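Horent Appliance Support
Ticket status: Closed (customer resolved)
Product: Moltis compact dishwasher
Site: Clokville
Opened: Monday, January 16, 2023

Summary given by customer
Dishwasher stops 17 minutes into every programme, beeps, and shows E5. Beeps again if ignored. Beeps if not ignored.

Original message
The machine was put in during December and behaved itself until the weekend. Now it fills, sloshes about in a promising way, then stops with a puddle of grey water in the bottom and the code E5. The manual says E5 means "drainage or other". I would like to know more about "other".

I have already switched it off and on again. I mention this early to save us both a message.

Reply from support
Thank you for contacting Horent. Have you tried switching the appliance off and on again? Please also clean the filter and confirm that the waste hose is not kinked.

Customer update
Filter out, rinsed, scrubbed with an old toothbrush, back in. It held a lemon pip and a strip of label from a jar of chutney. Neither looked capable of stopping a machine. Hose checked as far as my arm goes. No kinks. Ran the quick wash. E5 at 17 minutes, so at least it is punctual.

Reply from support
Please carry out a forced drain: hold Start and Eco together for 9 seconds with the door closed. If the water clears, the pump is working and the fault is further along.

Customer update
At 9 seconds nothing happened. The button marked Eco on your diagram is marked Half Load on mine, and my Eco is on the other side. Tried Start and Half Load instead and the pump came on with a noise like a tractor. Some water went. Most of it stayed, having presumably got comfortable.

So the pump runs. Where is "further along"?

Reply from support
Further along is the point where the waste hose joins the sink trap. On new installations the blanking cap inside the spigot is sometimes left in place or only partly cut out. The hose end should also rise to at least 800 mm above the floor before it drops to the trap. Please check both and let us know.

Customer update
Hose height first. The highest point was well short of 800 mm, the hose having been laid along the cupboard floor by the fitters from Mwakalinga Kitchens, who I suppose ran out of either clips or daylight. I have tied it up under the worktop with garden wire.

Then the spigot. The cap had been cut, in the sense that someone had once shown it a knife. There was a slot you could post a coin through, and behind it a plug of fat, rice and the rest of the chutney label. Cut it out properly, cleaned the lot, put the hose back and tightened the clip. Then took the clip off again, as I had left the torch behind the pipe.

Ran the full programme. Passed 17 minutes without comment. Finished, drained, no code. Ran it again to be sure – same.

You may close this. I would suggest adding the cap to the manual under E5, where there is plenty of room next to "other".

Resolution
Blockage at sink spigot, waste hose too low. No parts sent. Manual note passed to the documentation team.

Related article: Washing up by hand while your appliance is out of use
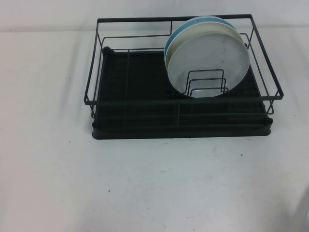 Photo: Horent Help Centre

A wire rack on a clear stretch of worktop will see you through most repairs. Put a tea towel under it if yours has no tray, and leave the sharp knives out of the bowl until last. Was this article helpful? Yes / No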